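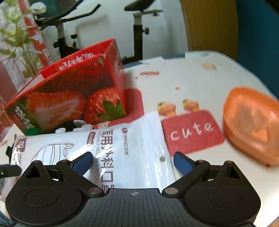 Chamado 2457: garra manual informa "fechada" com os dedos abertos

Projeto: Zistska
Equipamento: garra manual Nirelel, unidade 9
Aberto por: Ariel Macaraeg
Responsável: Marit Blomqvist
Prioridade: alta
Situação: resolvido, em observação

Descrição do problema

Durante a tarefa de pegar o pacote de máscaras cirúrgicas e colocar na tigela laranja, o valor de abertura gravado deixa de acompanhar os dedos. Com as pontas azuis bem afastadas e nada entre elas, o arquivo registra abertura zero. O valor fica preso assim por um tempo e depois volta de uma vez ao número correto, sem passar pelos intermediários.

A imagem continua normal durante a falha. Não há quadro perdido nem aviso no aplicativo. Só se percebe abrindo a curva de abertura ao lado do vídeo, e por isso o defeito passou pela conferência do turno da manhã.

Episódios marcados como suspeitos: 31, todos da unidade 9. As outras garras que usaram a mesma mesa não apresentaram o problema.

O que eu esperava: a curva subir junto com os dedos.
O que acontece: a curva cai para zero logo depois de uma abertura rápida e fica lá.

Ariel

Histórico

09:40, Marit Blomqvist
Recebido. Por favor, retire a unidade 9 da coleta e não apague nada do cartão. Preciso de:
1. Os arquivos brutos de três episódios com falha e um sem falha.
2. A versão do firmware que aparece na tela de conexão.
3. A informação de quem fez a última calibração e quando.
Se alguém já tiver recalibrado depois da falha, avise, porque o arquivo de calibração é sobrescrito.

10:05, Ariel Macaraeg
Enviados os quatro episódios. O firmware é o mesmo das outras unidades. A última calibração foi feita pelo Pin-yu na troca de turno. Ninguém recalibrou depois. A unidade está na bancada com etiqueta de bloqueio.

10:50, Marit Blomqvist
Abri os arquivos. Nos três com falha o padrão é igual: leitura boa na aproximação, leitura boa no fechamento, salto para zero na abertura. O tempo preso varia e no pior caso passa de 1000 ms. No episódio bom a operadora abre a garra devagar.

Primeira suspeita é a detecção visual, já que o plástico do pacote de máscaras é brilhante e enruga, e o reflexo fica bem na região em que os dedos trabalham. Para separar as duas coisas, peço repetir a tarefa com a caixa vermelha estampada com morangos no lugar do pacote, com a mesma luz e a mesma posição da tigela.

11:30, Pin-yu Lam
Fiz a repetição. Com a caixa de morangos a falha também aparece. Depois testei sem objeto nenhum na mão, só abrindo e fechando acima da mesa, e aparece do mesmo jeito quando abro rápido. Apaguei a luminária lateral e não mudou nada.

Sobre a calibração: segui o procedimento normal, fechar até encostar as pontas, confirmar, abrir até o batente, confirmar. O aplicativo aceitou na primeira tentativa.

11:45, Marit Blomqvist
Então descarto o reflexo. O valor de abertura dessa garra vem do sensor de ângulo interno, e a imagem só serve para conferência. Eu devia ter começado por aí. Próximos testes, nesta ordem:
a) Trocar o cabo de dados por um que esteja em uso em outra unidade.
b) Trocar a porta no gravador.
c) Mover os dedos com o gravador desconectado e ler o sensor direto pela tela de serviço.
Um teste por vez, anotando o resultado antes de passar ao seguinte.

13:20, Pin-yu Lam
a) Cabo trocado: falha continua.
b) Porta trocada: falha continua.
c) Leitura direta: falha continua. Na tela de serviço o ângulo cai para zero e o indicador de qualidade do ímã fica amarelo no mesmo momento. Movendo devagar, o indicador fica verde o tempo todo.

O cabo original passou no teste em outra garra e voltou para o estoque.

13:35, Marit Blomqvist
Isso aponta para o ímã ou para a placa do sensor. Chin-lung, você consegue abrir a unidade hoje?

Aviso de segurança para quem for mexer: desconectar a alimentação antes de retirar a carcaça e manter os dedos fora da articulação. A mola de retorno continua com tensão mesmo desligada.

15:10, Chin-lung Liu
Unidade aberta. O ímã do eixo está solto na sede. Ele gira junto com o eixo em movimento lento e escorrega quando a abertura é brusca. Dá para mover com a ponta de uma pinça plástica. A cola antiga está quebradiça e saiu quase inteira.

A placa do sensor está boa. Medi a folga entre o ímã e a placa e está fora do que pede a ficha da Iltero, o que combina com o indicador amarelo. Não encontrei trinca nos braços nem jogo nos pivôs.

Serviço feito:
- limpeza da sede e do ímã com álcool isopropílico;
- colagem nova, com o gabarito de centralização;
- cura com a unidade em repouso até o fim do turno;
- fechamento da carcaça, sem troca de outras peças.

Não usar antes de recalibrar. A calibração antiga não vale mais, pois o ímã ficou em outro ângulo.

17:55, Pin-yu Lam
Recalibrada. Fiz uma série de aberturas rápidas na tela de serviço e outra com o gravador conectado. Indicador verde em todas, nenhuma queda para zero. Repeti a tarefa original, pacote de máscaras para a tigela, e a curva acompanha os dedos na ida e na volta.

Deixei a caixa de morangos na mesa como estava, para o arranjo ficar igual ao dos episódios anteriores.

18:10, Ngan-ling Liu
Da parte dos dados: os 31 episódios estão movidos para quarentena e fora do próximo envio. Pergunta para a Marit: dá para aproveitar algum corrigindo a abertura pelo vídeo? As duas pontas azuis aparecem bem em boa parte do material.

18:25, Marit Blomqvist
Prefiro não corrigir. O ímã escorregou, portanto mesmo os trechos que parecem bons podem ter um desvio constante depois do primeiro salto. Descartar e regravar. Se o prazo apertar, podemos guardar só o vídeo, sem o canal de abertura, em pasta separada e com essa observação no nome do lote.

18:40, Ngan-ling Liu
Certo. Vou descartar o canal de abertura e guardar o vídeo. Também incluí uma verificação no script de entrada: se o valor cair para zero entre duas amostras seguidas sem intermediários, o episódio é recusado e aparece o número da unidade. Rodei no lote da semana e ele pegou os mesmos 31, sem acusar nenhuma outra garra.

Causa

Ímã do sensor de ângulo descolado da sede. Em abertura rápida o ímã perdia a posição em relação ao eixo e o sensor devolvia zero até recuperar a leitura. A calibração foi aceita porque o procedimento é feito em movimento lento.

Solução

Ímã colado de novo com gabarito, unidade recalibrada e testada em bancada e na tarefa.

Pendências

1. Acrescentar ao procedimento de troca de turno uma série de aberturas rápidas depois da calibração, olhando o indicador de qualidade. Responsável: Pin-yu Lam.
2. Verificar a cola nas demais garras do mesmo lote de montagem. Responsável: Chin-lung Liu.
3. Perguntar à Jääskeläinen, que faz a montagem, qual cola foi usada e se houve mudança. Responsável: Marit Blomqvist.
4. Regravar os episódios perdidos com o mesmo arranjo de mesa. Responsável: Ariel Macaraeg.
5. Pedir que o aplicativo mostre o indicador de qualidade do ímã durante a gravação. Hoje ele só existe na tela de serviço. Pedido aberto em chamado separado.

Observação final de acompanhamento

Ariel Macaraeg: a unidade 9 voltou para a coleta com etiqueta amarela. Quem notar qualquer salto na curva deve parar, anotar o número do episódio e responder neste chamado, sem recalibrar.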